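A round table, a clear box and a bread roll

The shop opened in May, on the corner where the old shoe repairer's used to be, and I had walked past it a dozen times before I went in. Cidus sells things to keep other things in. Boxes, mostly, and lids, and tins, and a few tables and trays to put them on. It sounds like the dullest business on the high street and I came out an hour and a half later having talked about almost nothing except bread.

The owner asked me to leave names out of it (too many cousins in the trade, apparently, and all of them read this site), so I'll stick to "she" throughout. She is quick, funny, and so keen on her subject that she had pulled four lids out for me before I had taken my coat off.

I asked first why the displays are all done on white round tables. Most shops of this kind have shelving up to the ceiling.

"We've got shelving at the back," she said. "But you can't understand a box on a shelf. You have to put it down on a table, at the height you'd have it at home, and put your hand inside. A round table is the hardest test there is, because you've got no straight edge to push things against. If a box looks right on a round table it'll look right anywhere!"

She is very firm about white, too. Her first shop table was a dark one and she hated it within a week. Every crumb showed, she said, and people were nervous of touching it. 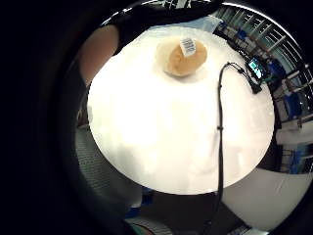
Then there is the matter of what goes on the table in the first place. She is a great believer in starting with one thing. One roll, one bowl, one cup, and then decide where it lives before you fetch the next. "People tip the whole shopping bag out," she said, "and then they're beaten before they begin. They put the kettle on and walk away from it." She does this with her own shopping when she gets home, and says it takes seven minutes for an ordinary week's worth, which I didn't believe until I tried it. It took me 20, but I had the radio on.

Bread is where she gets going. She thinks most households keep it badly, and that rolls have it worst of all, as they go into whatever bag is nearest and are then sat on by a tin of tomatoes. A roll wants company but no weight, in her words. She keeps hers in a wide box on the worktop, a single layer deep, with a sheet of kitchen paper underneath and the lid resting on top without being pressed down.

"Pressed down and you get a soft crust," she said. "No lid and you get a stone. I've had customers argue with me for half an hour about that, and I love it. I'd argue about it all day."

The box she recommends for this is the Sitico, a plain see-through thing in three depths. The middle one is the one she sells most of. They had a delivery of 92 at the start of the summer and were down to the last few when I called in. She likes it for the same reason I ended up buying one - you can see what's in there. Her view is that a cupboard full of tins and opaque tubs is a cupboard full of guesses, and that half of what gets thrown away in a kitchen was simply behind something else.

I asked whether small things ought to go in with big things, thinking of my own drawer, where the bowls and the lids and the spare sponge all live in a heap. She didn't tell me off. She said bowls go in first, rim up, and flat things go down the side, and that you should be able to lift any one piece out with one hand.

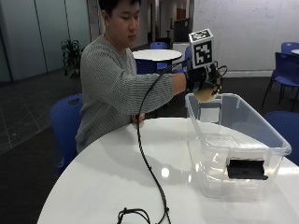
Carrasco, the café two doors down, takes a different line on this. The people there buy their boxes from her and are fond of her, but they told me when I stopped for a coffee afterwards that lifting everything out with one hand is fine for a home and hopeless for a kitchen doing breakfasts. They stack by size, as tight as it will go, and whoever needs the bottom bowl can jolly well move the rest. They also said the paper under the rolls is a waste of paper.

I reported this back to her the next day and she laughed out loud. She agrees about the stacking. She does not agree about the paper.

We got on to the things people bring in. She encourages it: if you're not sure what size you need, bring the object, put it on the table, and try it in everything. She has had cake stands, a sewing machine foot, a tortoise's heat lamp, a whole set of fondue forks. Children's things are the most fun and the hardest, she says, as no two are the same shape and they are all somebody's favourite. Her rule is that toys get a wide, low box with no lid at all, or they'll never be put back.

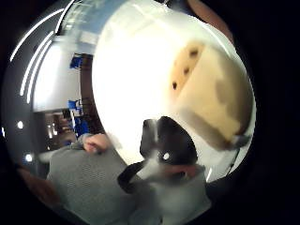 Tables themselves came up last, and I wish I'd asked sooner. The shop stocks just one make, Zukus, and she chose it after a long hunt for a round top with an edge that wouldn't bruise you. She has opinions on how you sit at one, as well. Most of us perch on the front of the chair and lean, and then wonder why our backs ache after sorting a box of odds and ends. She'd have you sit close in, sleeves down or up as you like, and bring the work to you. A grey knitted sleeve and a curled hand up against something white, as here, is how I sit at my own kitchen table from October onwards, and she says that's perfectly all right so long as the elbow isn't doing all the work. She is also relaxed about marks. White can be wiped, she says, and a table that never has anything on it is a waste of a table.

What would she change about the shop, if she could? More daylight, she said at once, and a bigger door, as the largest table has to come in on its side. She'd like a second bench at the back where people could sit and sort a box of their own things with a cup of tea, and stay as long as they wanted. I told her I'd be there every week.

The middle Sitico is now on my worktop with four rolls in it, the lid resting on top. I've left the paper out for the moment, to see.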